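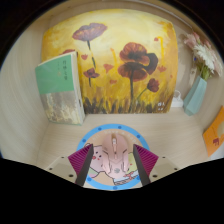
**Can a machine tidy a desk yet?** It can tidy part of one, slowly, if the part holds still and a person has already decided where everything goes.

That is the short version of the test results put out in January by Haltley, the office-supply chain, which spent the fall finding out whether its display shelves could be straightened at night by something that doesn't draw a wage. The chain's Fagundes branch supplied the shelves. Mostura, a small automation outfit with a large opinion of itself, supplied the machine.

The job was modest. Shoppers pick up a mouse, squeeze it, put it down facing the wrong way and wander off to look at staplers. The machine had to pick the mouse up, turn it and put it back on its pad. Over the trial it made 238 attempts, and 100 of them met the store's standard, meaning a manager walking past would not have stopped to fix anything.

Among the rest, the most common fault was bringing the pad along for the ride. Mouse pads are thin and grippy by design, and a finger that closes a hair too low picks up a corner of one without noticing. Vases were a separate heading in the report. There were 2 of them at the start of the trial, and the report uses the past tense throughout.

"A mouse is a nice shape, it's practically asking to be picked up," said Natanael Bezerra, who ran the tests for Mostura. "It's the stuff next to it. You lean a book against a wall and it looks settled to you. To us that's a book waiting to fall over."

Bezerra would like it known that the success rate climbed steadily through the trial. The Fagundes night crew would like it known that theirs was fine to begin with. One shelf stocker, asked to do the same job for comparison, straightened a whole bay while explaining why she thought the question was silly.

Haltley has not dropped the idea. It has ordered a second round, this time with 800 attempts and a longer list of objects, including pens in cups, which Mostura had asked to leave out. Futico, a rival firm, says its own system already handles pens. It declined to say anything about cups.

For now the shelves will go on being straightened by hand before the doors open at 8 a.m., and pulled apart again by lunch. The report suggests customers be encouraged to return items to their original position. Store staff said they had tried a sign.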